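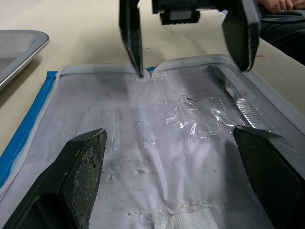

腕部相机里看到的对面那只手：指尖搭在袋子厚边的一道褶子上。

攒了好久的一串，终于坐下来写了。想跟大家聊聊我们组这大半年在做的一件小事：让双臂机器人对付大号透明塑料袋，里面还装着东西的那种。方法叫Protomis，名字是组里投票投出来的，没什么深意，别问缩写，真的没有缩写。会写得比较长，比较啰嗦，大家泡杯茶慢慢看，中途走掉我也不生气！

先说为什么是袋子。做操作的朋友大概都懂，刚性物体这几年大家已经玩得很溜了，杯子、积木、螺丝，各有各的办法。布料也有很多漂亮的工作。透明塑料袋夹在中间，有点没人疼的意思：它软，它反光，它还透，深度图一出来全是洞。我第一次看到它的点云时以为相机坏了，还认认真真重新标定了一下午。

标定完，洞还在。那天下午的心情我现在还记得。

我们的任务集叫Ridgeway，里面一共3个任务：把袋口的边捏住提起来、把袋口撑开、从袋子里取出一件金属工具。听着都特别家常，对吧？我妈看了任务列表以后问我，读了这么多年书就干这个。我说对，就干这个，而且还没干成。

（后来干成了一部分，下面会讲。先别急着跟我妈说。）

图里那把袋子右侧的金属东西，形状像梳子，齿很密，斜着放。它在袋子里还是在袋子下面，单看这一个角度我自己都不敢打包票，你们可以放大看看。这个问题对人来说，伸手摸一下就解决了，对策略来说可就是一道大题，后面我会专门用几条讲它，因为我们在这儿栽得最惨。

讲方法之前先交代一下原来的做法，不然体会不到后来的好。原来我们走的是很标准的路子：一台俯视相机加两只腕部相机，三路图像一起进网络，输出两条手臂接下来一小段的动作。示范靠遥操作采。架构我们基本没自己发明什么，老老实实照着现成的思路搭的。

这个基线在盒子、毛巾上都挺好用，真的挺好用，我到现在还会拿它当起点推荐给新来的同学。到了透明袋子上，它就变得很奇怪：手伸到袋口附近，开始犹豫，来来回回地蹭，蹭着蹭着夹爪合上了，夹到的是空气。下一次又夹到两层。再下一次把整只袋子推走了。

我们那阵子开组会就是一起看它蹭。有同学给那个动作起了个外号叫“挠痒痒”。大家笑归笑，心里都挺愁的。

转机来自一次闲聊。Tõnu Mägi那时候在我们这儿访问，他平时做接触建模，话不多，喜欢坐在实验台边上看机器人跑，一看就是半天。有一回他看着屏幕上的腕部画面问我：你们为什么总想让每只手看清自己要抓的地方？它自己的手指就挡在那儿呀。

我当时嘴上说“嗯嗯有道理”，脑子里其实没转过来。晚上回去洗碗的时候突然懂了！（很多事情都是洗碗的时候懂的，我强烈建议大家不要买洗碗机。）

他的意思是，一只手真正贴到袋子上的那一刻，它自己的相机离得太近，角度又斜，塑料的褶子在画面里糊成一团。可是对面那只手呢？对面那只手的腕部相机正好隔着一段距离，从侧前方看着这只手的指尖。谁在接触，就让另外一只手来看。就这么一句话。

所以我才特别喜欢开头那个画面。上方那只夹爪，左边那根细长的黑色手指，尖端就落在袋子后缘那圈发白的厚边上，厚边在那里鼓起一道小褶，旁边凹下去一点。这一点点凹陷，从对面的手看过去清清楚楚。这就是我们要的信号，前前后后折腾大半年，要的就是这么一个小凹口。

我们管这个叫“对看”。论文草稿里当然写了一个更体面的说法，但是组里没有一个人用那个体面的说法，连老板开会都说对看。

具体怎么做，我尽量用人话讲。第一步，给每个时刻定一个“接触手”和一个“观察手”。接触手负责按、捏、拉，观察手在这段时间里只做一件事：待在一个能看见对方指尖的位置，别乱动，夹爪张着就行。两只手的身份可以换，什么时候换由网络自己判断。

第二步，训练的时候给观察手的画面加一个辅助任务，让它预测对方指尖附近的塑料有没有变形。我们试过预测很精细的东西，形变场、法向、接触力，花里胡哨的都试过，标注标到怀疑人生。最后留下来的是最朴素的版本：指尖附近那一小块，有褶还是没褶，褶朝哪个方向。

朴素版本居然比精细版本好，我一开始不太服气，反复查是不是精细版本哪里写错了。查出两个小bug，修完还是朴素的好。行吧，我服了。我现在的猜测是透明塑料上面高光太多，精细的标注本身就不准，网络学了一肚子噪声。这只是猜测啊，没有专门做实验去验证，谁有兴趣欢迎来做，我把标注都给你。

第三步最土，可是我觉得最值得讲：先压后捏。以前的示范里，操作员都是两根手指直接去夹袋口的边。我们后来改了采集规范，要求先用一根手指的指尖把厚边按下去，让它拱出一道褶，再合上另一根手指去夹这道褶。你自己在家拿个厚一点的密封袋试试，平铺在桌上用两根筷子夹，就知道差别有多大了。

对，我真的让组里每个人都用筷子试过。以下是当天的不完全记录：有人一次成功，得意了一星期；有人把袋子戳了个洞；有人夹起来以后顺手把里面的东西吃了，那是一袋山楂片，不是实验物品，请放心。

厚边这件事我再多说两句。这类大袋子周围常常有一圈密封的边，比袋身厚，颜色也更白一点，在一片透明里头算是难得的路标了。按袋身，塑料会往四面八方皱，你根本控制不了它往哪儿跑。按厚边，它比较听话，拱起来的褶也有个稳定的形状。网络后来明显学会了沿着这圈白边去找下手的地方，我第一次看注意力图的时候差点给它鼓掌。

当然注意力图这个东西大家都知道，看看就好，不能当证据。我鼓掌是出于私人感情。

好，说结果，先说“捏住袋口的边提起来”这一个任务，它最干净。正式评测跑了66次，袋子的摆放位置和朝向每次都重新打乱，基线和Protomis用同一套摆放。基线成功21次，Protomis成功40次。

我知道40次听起来离“解决了”还远得很，我也没打算说解决了。可是你要是像我一样看过它挠了几个月的痒痒，再看它稳稳地按下去、拱起来、夹住、提起来，你会理解我那天为什么发了一堆语无伦次的消息给家里人。

成功怎么算，也说清楚，免得误会：两根手指夹住厚边，提离桌面，停住不掉，才算一次。夹到两层算失败。袋子被推出垫子算失败。人伸手扶了一下也算失败，哪怕只是扶了一下，哪怕扶的人说“我就碰了一下下”。

说到人，评测的时候实验台旁边一直有人坐着看，手边就是急停。遥操作采示范的时候也一样。这一点我写在了采集规范的最前面，字号最大。

然后是消融，我知道你们爱看这个。把对看拿掉，只留先压后捏的示范，成绩掉一截，但还是比基线好。把先压后捏拿掉，只留对看，也掉一截，掉得更多。两个都拿掉就回到基线了。所以如果你手头资源紧张只想抄一样，抄先压后捏，几乎不花钱，改一改示范的习惯就行。

这个结论其实让我有点失落，哈哈，我最心爱的明明是对看。Tõnu倒是很高兴，他说能用改习惯解决的就不要改网络，然后继续坐回去看机器人。

接下来讲栽跟头的部分，就是取工具。回到那把带齿的金属家伙。隔着一层塑料看金属，亮的地方特别亮，齿那一块密密的细线，碰上袋子自己的皱纹，网络很容易把两样东西混成一样。更麻烦的是旁边还有一团皱巴巴的透明薄膜，白花花的高光连成一片，存在感比工具本身还强。

策略对那团薄膜的热爱，我实在无法用语言形容。只要桌上有皱薄膜，它就想去摸一把。有一段时间我们怀疑示范数据里有什么东西在暗暗鼓励它，一条一条翻，翻了很久，没有找到特别明显的原因。现在的版本好一些了，还没有根治。

所以取工具这个任务，我这次不报数字。跑是跑了，可中间改过一次判定标准，前后两批对不上，硬凑在一起报出来我自己都不信。等重新跑完一整轮再说。请不要催我，老板已经在催了。

撑开袋口那个任务介于两者之间。有意思的是身份切换：一只手提着边，另一只手要插进去把两层分开，这时候两只手都在接触，那谁来看呢？我们现在的做法是轮着来，提着边的那只手停住不动，临时兼任观察手。能用，但有点别扭，动作一顿一顿的，像两个特别客气的人一起过一扇窄门，您先请，不不您先请。

有朋友私信问过夹爪，一起答了。手指是黑色的，指垫换过好几轮，现在用的这一批是Drokari帮我们打的样，表面有细细的纹理，用久了会磨出灰白的印子，还很爱沾灰。沾灰这个事情一开始我没当回事，后来发现摩擦真的会变，于是我们现在每跑一段就停下来擦一擦。擦指垫已经成了我一天里最放松的时刻。

还有袋子本身，也会变旧！同一只袋子反复捏，皱纹越来越多，表面也会蹭上灰印。刚开始我们很讲究，想每次都换新的，后来觉得这样既浪费也不真实，谁家里的袋子是崭新的呢。于是旧袋子也留在评测里。我还挺喜欢那几只老袋子的，雾蒙蒙的，像老朋友。（我知道我在对塑料袋抒情，让我抒一下。）

台面的布置也有同学问。浅米色的桌面，袋子下面有一块带蓝边的垫子，角上放着不锈钢托盘。浅色桌面配透明袋子对视觉来说属于自找苦吃，我们试过铺深色的布，成绩立刻好看了不少，然后就把布收起来了。做到最后总要面对浅色桌子的，早点面对吧。

相机方面没有什么秘密，就是很普通的小彩色相机，装在手腕上，画面下方两个角永远蹲着自己的两根手指。我们试过把自己的手指从画面里抠掉，以为会干净一点，结果变差了。后来想想也合理，网络大概要靠这两根手指来判断自己在哪儿。又是一个我没严格验证过的“大概”，先记着。

深度图我们彻底不用了。前面说过那些洞，补洞的办法我试了个遍，补出来的东西有时候还挺好看，就是跟真的袋子没有关系。去掉深度以后代码短了一大截，删代码那天我特意买了奶茶。

关于示范数据，多说一点，因为我觉得这块论文里往往写得很短，可是花的时间最多。先压后捏听起来简单，遥操作做起来很难，操作员手上感觉不到力，全靠眼睛。按轻了褶拱不起来，按重了整条边一起往后滑。刚开始大家采的示范五花八门，有人按一下就走，有人按住以后要想一想人生才去夹。

后来我们让操作员看着观察手的画面来操作，就是跟网络看一样的东西。一下子整齐了很多！我真后悔没有早点这么做。人看不清的时候，示范里就全是犹豫，网络把犹豫也一并学走了。回头看挠痒痒那个动作，我怀疑就是这么来的，它在学我们。

你们细品一下，几个博士生在屏幕前犹犹豫豫的样子，被机器人原封不动地演了出来，还被我们起了外号。

去年11月我们其实投过一个很早的版本，没中。当时心里挺难受的，现在再看审稿意见，说得都对。有一位审稿人写了很长很长的一段，建议我们别急着把三个任务都做完，先把捏边这一个动作讲明白。我们照做了。不知道您是哪位，如果刚好刷到这里，谢谢您，真心的。

审稿意见里还有一条问得特别好：对看是不是只是多了一个视角而已？换一台固定相机放在旁边行不行？我们补了这个实验。固定相机有帮助，但是手一转过去就被手臂挡住了，袋子一挪位置又偏了。观察手可以自己调整站位，灵活多了。代价也很明显，它占掉了一只手。

占掉一只手这个代价我不想轻描淡写。有的任务就是需要两只手同时使劲，那对看就帮不上太多。有人会说那就上三只手。我把这个提议带去组会了，老板看了我一眼，我就坐下了。

局限再列几件，散着说。袋子里有液体的我们一次都没试过。密封条是滑扣的那种试过一点点，很惨，滑扣会勾住手指。没有厚边的薄袋子，就是超市里撕下来的那种，基本没戏，它找不到路标，又开始挠痒痒了。光线太强的下午也不太行，我们会拉窗帘。

还有一种失败我觉得挺值得研究：它有时候按下去，褶也拱起来了，观察手明明看得清清楚楚，接触手就是不合指。停在那儿。我们管它叫“发呆”。时间一长它会自己松开重来，重来往往就成了。我很想知道它停在那里的时候到底缺了什么信息，暂时没有头绪。谁遇到过类似的，求告诉我。

训练上的小经验，给准备复现的朋友。辅助任务的权重别调太大，大了以后动作会变得特别小心，慢得像树懒。图像增强里，调亮度的那一项很有用，随机加高光我们也试了，自己画的高光和真的高光长得不一样，帮助不大。裁剪要小心，别把对面的指尖裁没了，我就犯过这个错，裁没了整整一个版本，还纳闷它怎么突然变笨。

是的，那个版本跑了一周。是的，我没有告诉老板。（现在他知道了，嗨。）

评测上的小经验：摆袋子的人和按开始键的人最好分开。我自己又摆又按的时候，会不自觉地把袋子摆成我觉得它能夹到的样子，我发誓我没有故意。后来摆放改成了抽卡片，卡片上画着朝向，抽到什么摆什么，哪怕看着就很难。抽到难的那几张，大家会一起叹气。

代码和一部分数据准备放出来，会挂在Telladside的页面上，那边是和我们一起做这个项目的团队，遥操作台也是他们帮忙搭的，夜里出问题都有人接电话，太靠谱了。数据还在整理，主要是画面里有时候会带到旁边坐着的人，手啊腿啊什么的，要一段一段看过去，征得同意的留着，其余的处理掉。急不来，请大家多等等。

如果你只是好奇，想拿自己的双臂平台先试一试，不用等我们的代码。找一只有厚边的透明袋，里面随便放点东西，平铺，一只手去按边，另一只手停在能看见它指尖的地方，把腕部画面录下来自己看一遍。光是看一遍就会有很多想法，我保证。我们组里好几个后来的改动都是这么看出来的。

也顺便求助：有没有人在做透明薄膜的仿真，能让褶子看起来像那么回事的？我们试过的几种，要么像布，要么像果冻。像果冻的那个还蛮可爱的，我存了视频，改天发。

有人可能想问，花这么大力气跟一只袋子较劲，将来用在哪儿。我心里想的是那些要把器具从包装里取出来、摆好的活儿，一天重复很多很多遍，手会累的。我有个亲戚做了半辈子类似的工作，手腕一直不太好。离真能帮上忙还有很远的路，我知道，写在这里给自己提个醒。

谢谢Tõnu那句话，谢谢采示范采到肩膀酸的几位师弟师妹，谢谢写了那么长意见的审稿人，谢谢借我筷子的食堂阿姨（已归还）。也谢谢一路看到这里的你，居然真的看完了！

数字和判定标准以2023年6月18日发这串的时候为准，后面重跑了我会在底下接着更新，不会偷偷改上面的。

有问题直接在底下问就好，我回得慢，但都会回。现在要去擦指垫了，下午还有一轮取工具要跑，那团皱薄膜还在桌上等着我们呢。

补一条，刚才有人问标注工具。我们自己写的，很丑，只有两个按钮，“有褶”和“没褶”，有褶的话再拖一根小箭头表示方向。想要的话留言，我跟数据一起放出来，丑就丑吧。

再补一条，关于手指张开多大。观察手的夹爪我们固定让它大张着，两根手指分别待在画面左下和右下，中间留出一大片空给对面。合起来的话会挡住很多，别问我怎么知道的。

好了这回真的去擦指垫了，大家回见！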